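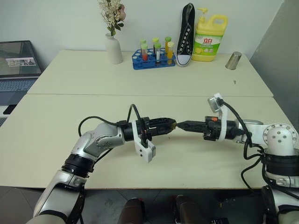
The back table, with the flowers and the blue tube rack along the wall.

From: Hefin Powell
To: Gethin room users list
Subject: Re: Tables, tube rack and where the flowers should go

Hello all,

Replies to Lesia's points, in her order. Her message is copied in full at the bottom for people who joined the list after Monday.

Tables. They are staying pushed together, one behind the other. I know the join bothers some of you. Both tops are the same pale cream but the line between them still shows. I have wound the feet on the back table down two turns and checked it with the long level, and it is now good to within a playing card. If you are writing, put your paper on one table or the other and not over the line. If you spill something near the join, please wipe along it and then run a dry cloth underneath as well, where it drips through on to the rail.

I did ask Provance what a single top in the same depth would cost. The quote was £252 before delivery, and it would have to come up the stairs in one piece. I measured the turn on the first landing and I don't believe it would go round. So I have told them no for this year. The two Gosta tables are 600 deep each and that suits what we do.

Tube rack. It stands at the back against the wall, to the right of the vase, and I would like that to be its place from now on. There are six tubes in it, all with the light green stoppers. The red and the yellow are coloured water made up for the open afternoon in July and can be tipped down the sink after that. Please don't tip them before, as Lesia made them up to match the wall chart. The one with the white label in the front row is the one to leave alone. If you need an empty tube, take one from the box under the window. There are 21 left in it and more on order.

The rack itself can be washed by hand. Please don't put it through the hot cycle. The last one came out with its holes slightly oval and the tubes leaned.

Stoppers: the light green ones are the right size for these tubes. The dark ones in the jam jar are for the wider tubes at Sternton and will only sit on the rim. I have moved the jar to the top shelf so they don't get mixed in again.

Flowers. I have no objection to them staying. They are artificial, so there is no water to go over, and the white vase is heavy enough at the base not to walk when somebody leans on the table. I would ask that the vase is kept at the back, left of the rack, and that it doesn't migrate to the front table. They need dusting. A soft paintbrush does the petals better than a cloth, and the green leaves can be wiped. The pink one near the top has come out of the bunch twice. It has a wire stem, so push it well down between the others and it should hold.

Wall. Painted in the spring and I would like it to stay white. Nothing stuck to it with tape, please. If you slide anything to the back of the table, stop a finger's width short so that it doesn't rub.

Cleaning the tops. Damp cloth, washing-up liquid if needed, then dry. The scouring pads have gone in the bin. The cream finish marks if you scrub it, and there is already a dull patch by the left-hand corner that I can't get out.

I will put a short version of this on the door. If anyone wants the rack somewhere else, write to the list before Thursday's meeting.

Hefin

----- Original message -----
From: Lesia Polishchuk
To: Gethin room users list
Subject: Tables, tube rack and where the flowers should go

Hello,

A few questions about the Gethin room before the summer.

1. Are the two tables staying together? The back one was a little lower than the front when I used them.

2. Can the tube rack have a fixed place? I found it on the windowsill last week and the yellow had started to fade.

3. Which stoppers are we meant to use? There seem to be two kinds.

4. Are the flowers staying? I brought them and I can take them home again if they are in the way. I think they make the room nicer, but I won't be offended.

Thank you,
Lesia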